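Reading a heating oil contract before the cold sets in

Most households that heat with oil sign one of two contracts. The first is a fixed price, set before the season and held until spring. The second is a capped price, which follows the market down but stops at a ceiling on the way up. The second costs more to buy. Whether it is worth the fee depends on terms that are usually printed on the back of the form.

Retail heating oil starts from a wholesale price quoted at the terminal, called the rack price. The dealer adds freight, storage, insurance, wages and a margin. In Burkilcombe, where fuel comes in by barge and then moves by truck, the gap between rack and retail stood at 58 cents a gallon in November. Drurkska, 91 miles inland, pays more for freight and less for storage, and the two nearly cancel out.

The rack price moves every business day. The retail price moves less often, and it tends to rise faster than it falls. Dealers put this down to inventory: a tank filled at a high price has to be sold before the cheaper load can set the price. Slow turnover makes the lag longer, and small dealers turn their stock over slowly.
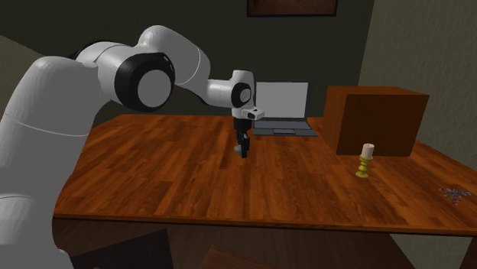
A white and black robot arm over a wooden table. Computer rendering.

A capped contract is in effect an option, and the dealer has to buy that option from somebody. Zolano, a regional wholesaler, sells caps to dealers in blocks, priced on the day of purchase. The dealer divides the cost by the gallons under contract and bills it as an enrollment fee. When the market is jumpy, the fee goes up even if the price of oil has not changed. A household that signs in a calm month buys the same protection for less.

Three terms deserve a close look. The first is the volume limit. Many caps cover only the gallons burned in the previous season, and anything beyond that is billed at the daily price. The second is the delivery window. Some contracts let the dealer choose the day, within limits, and a choice made on a falling market may not favor the buyer. The third is the exit charge, which can be a flat sum or a rate per unused gallon.

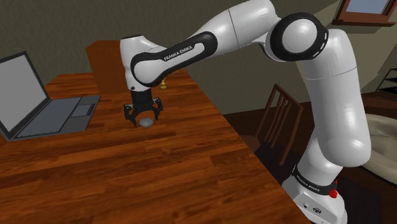
The arm reaching over the tabletop, in a second rendered view.

Fixed contracts carry a different risk. If the market drops, the buyer still pays the agreed price, and the dealer, who has normally bought the fuel forward, can't afford to let the buyer go. Of 138 contracts on offer this season from dealers in the area, 2 allowed a change from fixed to capped after the first delivery. Both charged for it.

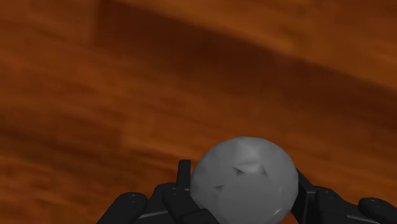 Prepayment is a separate matter. Money paid in advance is often treated as a loan to the dealer unless it is held in a separate account or backed by a bond. Lý, a dealer on the north side of Burkilcombe, states on its form which of these applies. Many forms don't, and the buyer has to ask - in writing, before the check is sent.

Tank size also enters into the price. A small tank means more stops per season, and dealers recover the cost of each stop through a minimum delivery or a surcharge. Buyers comparing two quotes should add these charges to the price per gallon, multiply by last season's use, and then add the enrollment fee. Sales tax, where it applies to home fuel, goes on at the end.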